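Section 4. Registering Delegates and Setting Up a Ballot

This section explains how to enter accredited delegates in the Stoden Party Congress Register and how to prepare a ballot for a ward or district primary. It is intended for returning officers and their deputies. Results entry and the handling of petitions are covered in Sections 6 and 7.

4.1 Before you begin

Confirm that the following are at hand:

The signed delegate list issued by the state secretariat.
The officer key supplied with your appointment letter.
The notice of election, showing the seat, the venue and the opening time.

The register accepts one delegate list for each contest. A list that bears handwritten changes must be returned to the secretariat and reissued before any name is entered. Do not work from a photocopy.

Caution: The officer key identifies you in every record you create. Do not lend it to a deputy. Deputies are issued their own keys on request.

4.2 Entering the delegate list

1. Sign in at the officer terminal and choose Contests from the main menu.

2. Select the seat for which the primary is being held. If the seat does not appear, the notice of election has not been filed and you cannot go further.

3. Choose Add Delegates. Enter each name exactly as it is spelled on the signed list, including initials and titles.

4. Enter the membership number and the home ward. The register compares the two and marks any mismatch in the Remarks column.

5. Assign each delegate a class: elected, statutory or observer. Observers may be seated but are not issued a ballot.

6. When the last name has been entered, choose Check List. The total shown must equal the total on the signed list. In the Pralby district trial, for instance, the signed list carried 641 names, and the ballot could not be opened until the register showed the same figure.

7. Print the checked list, sign every page and post one copy at the entrance to the venue.

Note: A delegate who holds two offices is entered once, under the office that appears first on the signed list. Double entries are rejected at step 6.

4.3 Replacing a delegate

A delegate who has died, resigned or been suspended may be replaced up to the time the list is locked. The replacement must come from the same ward. Open the delegate's record, choose Replace, and enter the reference number of the secretariat's letter. The earlier name stays visible in the record with a line through it — it is never erased.

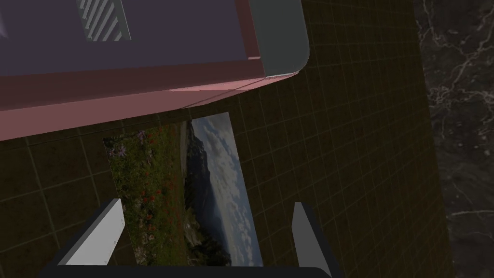
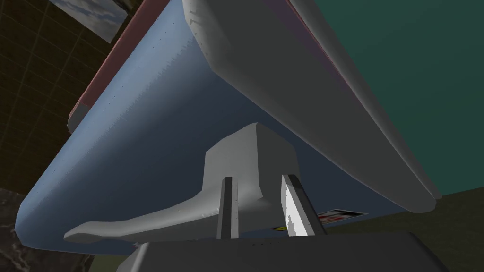

Can a delegate be added on the day of the primary, after the list has been locked?

Only the state secretariat can reopen a locked list. The returning officer may request this in writing, but voting must not begin while the request is pending.

4.4 Preparing the ballot

1. From the Contests menu, open the seat and choose Ballot.

2. Enter the aspirants in the order fixed by the draw. Where no draw has been held, the register places them in alphabetical order by surname.

3. Enter any withdrawal that was received in writing before the close of nominations. A withdrawal made by telephone is not valid.

4. Set the length of the voting period. The shortest period allowed is 60 minutes. Contests with several polling points, such as those held jointly for Zarei and Warness, should be given a longer period.

5. Set the number of spare ballots. The register allows 25 for each polling point. Spare ballots are numbered separately and must be accounted for at the close.

6. Choose Preview and invite the agents of all aspirants to inspect the ballot. Each agent signs the preview sheet. An agent who declines to sign may write a reason in the space provided, and the sheet remains valid.

7. Choose Lock. The delegate list and the ballot are locked together.

Caution: Locking cannot be undone at the officer terminal. Check the spelling of every aspirant's name before step 7.

4.5 Sole aspirants

Where only one aspirant remains, the register replaces the ordinary ballot with an affirmation ballot. Delegates vote for or against. The vote must still be held, and the delegate list must still be posted at the entrance.

4.6 Messages you may see

List total does not match. A name is missing or has been entered twice. Compare the printed list with the signed list page by page.

Ward not recognized. The ward has been renamed or merged. Enter the former name and add the new one in Remarks.

Key expired. Officer keys lapse at the end of July unless the appointment is renewed. Apply to the secretariat for a new key. Work already saved under the old key is kept and remains in your name.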